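Home | Agendas | Minutes | Members | Contact

Drekevwood Supper Club
Minutes of the planning meeting, 2025-09-14

Print this page | E-mail this page

Rianne Peeters chaired. Přemysl Kuruc took the minutes and apologizes for the tone.

1. Minutes of the March meeting. Approved, with the complaint that half the actions in them were never done.

2. Plates. Caline has offered us its square plates at a club price. The quote for a full set, with bowls, is $3,451. Rianne likes them. Several members wondered what a square plate does that a round one doesn't, apart from chip at the corners. The quote is good until the end of the month, or so the salesman claims.

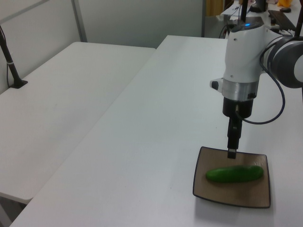

Storage came up next. The Malý cabinet was bought for round plates and is already full. Rianne believes the new ones will stack in it. Přemysl would like to see that done before any money moves. No vote taken.

3. Cold starters. The club spent $184 on salad items last season, and nearly all of it went on things people left behind. Rianne proposes one cucumber per table, sliced by the diners. The secretary doubts that this counts as a course. It was argued that the brown plate would set off the green, and it may, though on a white table the cucumber stood out well enough lying on its own, with the plate empty at the other end. Tabled, 4 to 2.

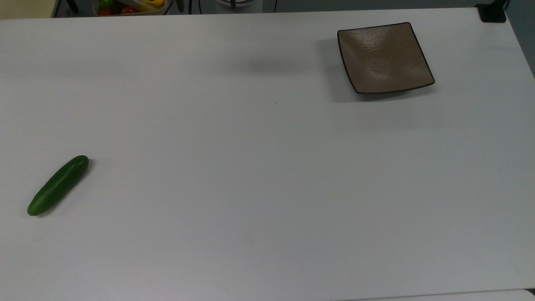
4. Tablecloths. Tondetti wants a deposit before sending samples. Members asked why samples need a deposit and got no good answer. It was pointed out that a bare white top makes even a textured plate with a dark rim look fairly plain, so a cloth might help. It might also hide the plates we are being asked to pay for. Přemysl to write to Tondetti and ask for the samples free.

5. Any other business. None that anyone would put their name to.

Print this page | E-mail this page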